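Demonstration (robot teaching)

From an open reference on household automation

Demonstration, also called teaching by showing, is the practice of getting a robot to do a job by having a person do it first, in a form the robot can record. It is the older and more patient cousin of programming, and it is popular with people who have tried to write down in full how to open a drawer.

Background

The earliest method was to take hold of the arm and push it. Paint-spraying robots were taught this way, with an experienced sprayer dragging the machine along a door panel while it stored the path. The robot then repeated the path faithfully, including the part where the sprayer scratched his nose. Remote control came next. The operator moves a set of joysticks or a smaller copy of the arm, and the large arm follows, usually a little late and with less grace.

A third approach leaves the robot out of the lesson. The person holds a pair of grippers shaped like the robot's own and does the chore with them. Printed marker patterns on the tools let a camera work out where each one is and which way it points.
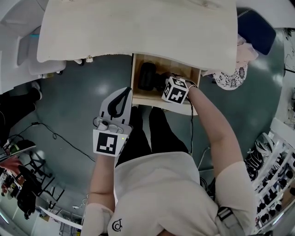
One reader, Zarport, objects on the discussion page that this should not count as teaching a robot at all: "If the robot is in another building, you have taught a hard drive." The point has been raised before and the article title has survived it.

Typical tasks

Lessons are taken from ordinary life: opening and closing drawers, putting things away, taking them out again, wiping a surface that was already clean. A drawer is a favorite because it combines a straight pull with a reach into a confined space, two things people do without thought and machines do with a great deal of it. The second hand matters too. People steady, brace and pass things across all day, and a recording made with two grippers keeps both sides of the transaction.

The Kuster drawer set, a small collection often used in coursework, contains 661 recordings of one chore. Anyone who has watched more than a handful will know the chore very well.

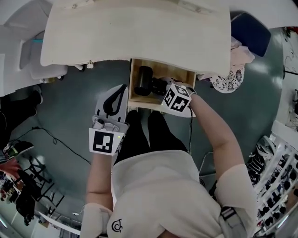 Grip and handover

Holding an object through a gripper is a skill that must be relearned. The fingers close from two sides only, there is no palm to speak of, and the sense of touch arrives secondhand through a handle. Round things roll. New operators tend to squeeze too hard and move too fast, and the Haler guide recommends 3 practice runs before any recording is kept. It also advises against heroic saves, as a learned policy may come to regard the fumble as part of the method.

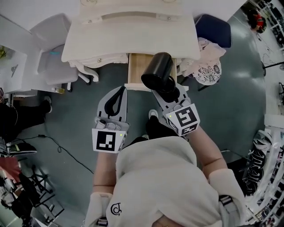
Pace is the other common trouble. A bored operator speeds up over a session, so that the same job takes noticeably less time by the end of an afternoon than it did at the start. Trained on both, a robot may split the difference. The Jerasley notes suggest a break every 44 minutes, a number whose origin has been lost.

Viewpoint

A camera on the tool sees what the gripper sees, at close range and from a position that keeps changing. A camera on the operator's head takes in both hands and much of the room, but goes wherever the operator's attention goes. Many setups use both and leave the software to reconcile them. Mirrors are a recognized nuisance in either case, as they supply a second room that cannot be reached into.
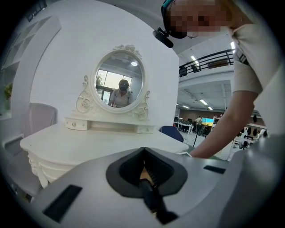
An unsigned comment under this section asks whether anyone has tried simply covering the mirror. A later reply holds that homes have mirrors, that their owners will not cover them for the convenience of an appliance, and that the robot had better get used to it.

Limits

Showing works best for what was shown. Move the furniture a little and a robot taught by demonstration may cope; swap a knob for a recessed handle and it may pull confidently at nothing. The usual remedy is more demonstrations, which is also the usual remedy for everything else in the field.

See also: Remote handling; Gripper; Drawer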